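Peel and stick shelf liner keeps bubbling, any fix??

gindirer_gal
Doing the kitchen drawers and the pantry shelf, 22 inches deep. Bought the Domex liner, the adhesive kind. First drawer ok, second one full of bubbles and a crease right down the middle. Rental, so I can't wreck the wood. Tried pulling it up, it took some old paint with it. Ugh. Is there a trick or do I just get the non-stick kind?
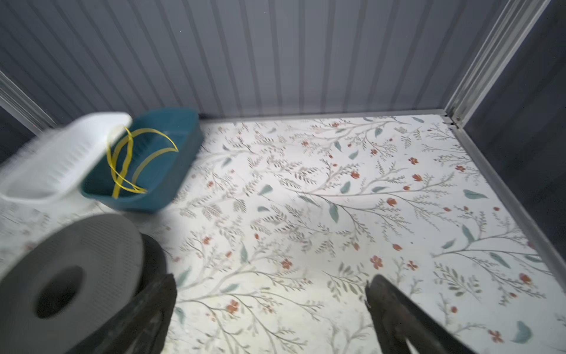 Can you put new liner over the old one? You can if the old one is flat and clean, but wipe it with dish soap first and let it dry overnight.

That's what my landlord said anyway. Doesn't help with bubbles tho.

Harasym30
Peel only a few inches of backing at a time. Smooth with an old gift card, middle out to the sides. Small bubble = pin prick and press. Big one, lift and redo. 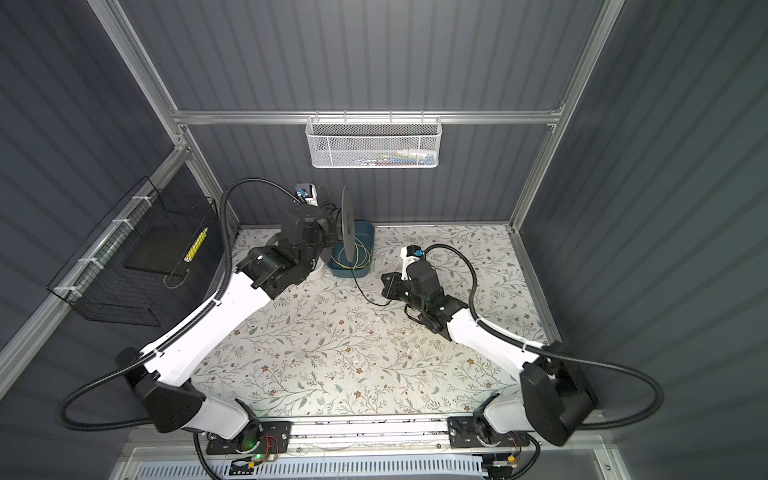
Also cut it a half inch too big and trim after with a sharp blade. Dull blade tears it, ask me how I know. For the crease, hair dryer on low for 30 seconds, then lift slow. Dont yank.

drawerperson254
Skip adhesive in a rental. Get the grippy kind or plain thick vinyl, cut to size, done. 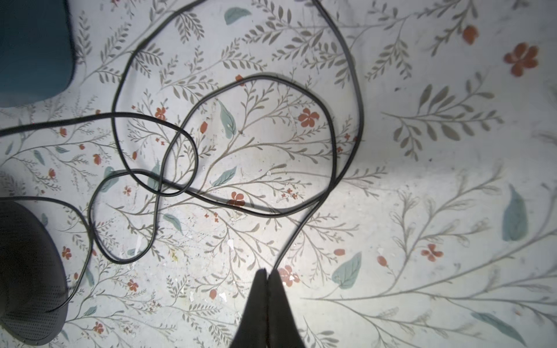
Pattern matters more than people think. Plain white shows every crumb and every crooked cut. A leafy print with stems going all over and little red flowers is way more forgiving, and you can still spot a black cord on it, good for a junk drawer. Grekura paper is too thin imo, curls at the corners. Double sided tape at the front edge if it slides.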